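Ticket: Bullach Square, bench lighting on at noon, off at night
Opened: Jan 13, 2020
Status: Closed (reopened, closed again)
Priority: Medium, raised to High by the councilor who tripped

Reported problem

The lights under the benches in the new square come on shortly before lunch and go off as it gets dark. The columns along the Gitow side behave. The lights in the steps do what they like. We handed this square over in the fall with a scheme described in our own drawings as "a calm and legible nighttime environment," and I would like everyone to know that I wrote that sentence and have been sent it back, highlighted, by several people.

What we know so far. There are 39 fittings on 3 circuits: columns, benches, steps. All of them are run from a Leson controller in the green cabinet behind the tram shelter. The controller has an astronomical clock, meaning it works out sunset from its location and needs no light sensor. We chose it because there would be nothing to go wrong.
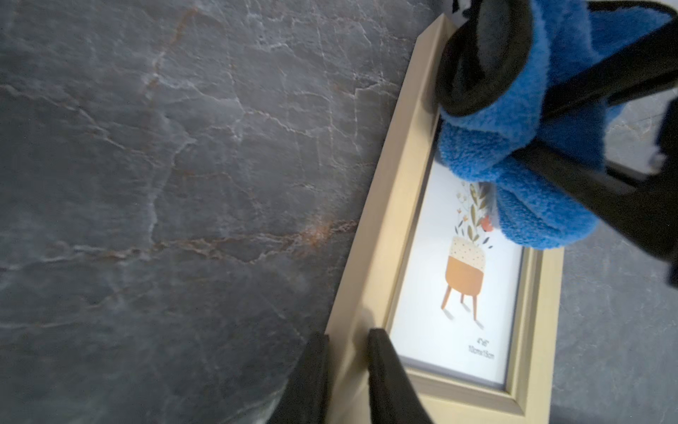
Dark gray, with white veins and some rust-orange.

First visit. Opened the cabinet. The key supplied in the handover pack opens a different cabinet, one belonging to the water utility. Borrowed the right one from Garba, the electrical contractor, who had held on to it "for safety."

Checked the controller clock. Time correct, date correct, location correct to within a few streets. Sunset shown on the display was believable. Watched the bench circuit switch on in bright sun while the display said OFF. Took the display's word for it for a moment, out of politeness.

Forced all circuits off from the keypad. Columns off. Steps off. Benches still on. Forced all circuits on. Columns on, steps on, benches off. So the bench circuit is getting its instructions and doing the opposite, like my eldest. 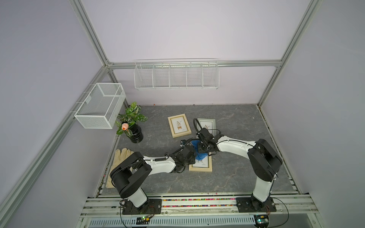

Category: Public Realm > Lighting > Controls

Possible causes, in the order I wanted them to be true:

a) A setting in the controller. Easy, free, can be done from the cabinet with gloves on.
b) A relay wired to the wrong contact. Nearly as easy, but Garba has to come back and be spoken to.
c) Something underneath the paving. We don't discuss c).

Went through the settings for a). Output 2 has an option called "Invert," which was set to No. Set it to Yes. Benches went off. Left site feeling quite pleased with myself, bought a pastry.

Update, next evening. Benches correct at dusk. Then at the late-night dimming stage, when everything is supposed to drop to a lower level, the benches went to full brightness and stayed there. A resident on the north side described it as being interrogated by furniture. Set Invert back to No and left the fault as we found it, on the theory that the public at least knew this version.

Second visit. Garba attended. Their electrician took the front off the relay box and pointed at the bench relay without saying anything. The feed was on the normally closed contact. It should be on the normally open one, as it is for the other two. I asked how this had happened. He showed me our drawing, where the bench relay is shown the other way around, very neatly, with our title block underneath it.

Checked our drawing against our previous drawing. The previous one is right. The symbol was flipped when the benches moved to the other side of the plan to make room for the tree pits, and somebody mirrored the whole block, relay included. The somebody has initials in the revision box. They are mine.

Rewired the relay. Tested from the keypad: all on, all off, all dimmed. Benches obeyed. Issued a corrected drawing as a new revision with the note "minor amendment," after considering several more truthful notes.
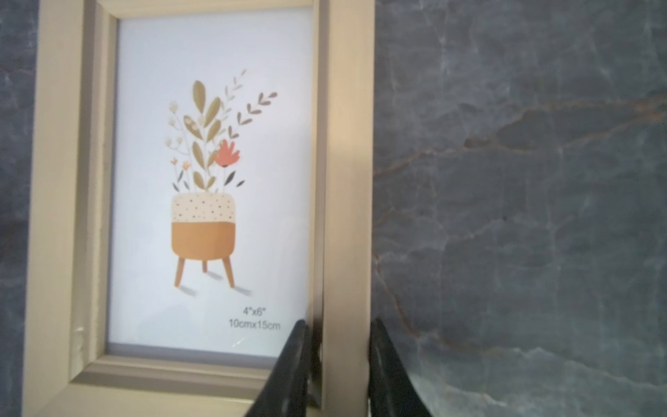 That left the steps. They came on at dusk as they should, then went off again for eight minutes, then came on and stayed on. The gap moved from one evening to the next but was always the same length, and always seemed to begin just as someone was carrying something down them. The councilor was carrying a cake.

The controller log shows no command during the gap, so the circuit was being dropped by something further along. Ran through the usual list:

Insulation test on the step circuit, dry weather: pass.
Same again after the cleaning crew had hosed the steps: pass, to general disappointment.
Drivers in the junction pit: warm, no water, no slugs.
Surge protection: healthy, green flag showing.
Motion sensor in the handrail: what motion sensor in the handrail?

The handrail sensor was taken out of the scheme at cost review. It's gone from our drawings and from the specification. It is not gone from the handrail, which had been ordered by then. The fabricator fitted it, and Garba, finding a cable with nowhere to go, kindly gave it somewhere. It is designed to save energy by switching the steps off when it decides they are empty. It was mounted facing the planter.

Disconnected the sensor and bridged the circuit through in the junction pit. The sensor stays where it is, because removing it means removing the handrail. It still has a small red light that comes on when the shrubs move.

Resolution posted, ticket closed. Asked for comments from anyone who uses the square in the evening.

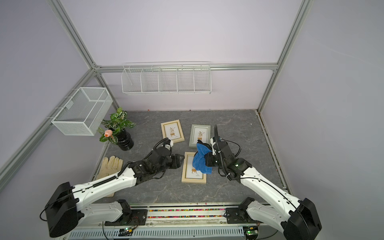 Alois Wallner: Benches are fine now, thank you, and the steps have been good all week. But I'd ask you to reopen this. The columns on the Gitow side now go off well before the last tram. They never used to. I'm happy to be told it's only me, but there is a whole platform of people there holding up their phones.

Reopened. He is right. While I had the settings open on the first visit I appear to have scrolled through the column schedule and left it on the winter market profile, which turns those off early so that the stalls can show off their own lights. There is no winter market. There was going to be one.

Set back to Standard. Waited on the platform with the phones until the last tram had gone. Columns stayed on.

Outstanding:
As-built drawings to be corrected and reissued in February, handrail sensor included this time.
Cabinet key to be copied, labeled and put in the handover pack.
Water utility to be given theirs back.

Closed.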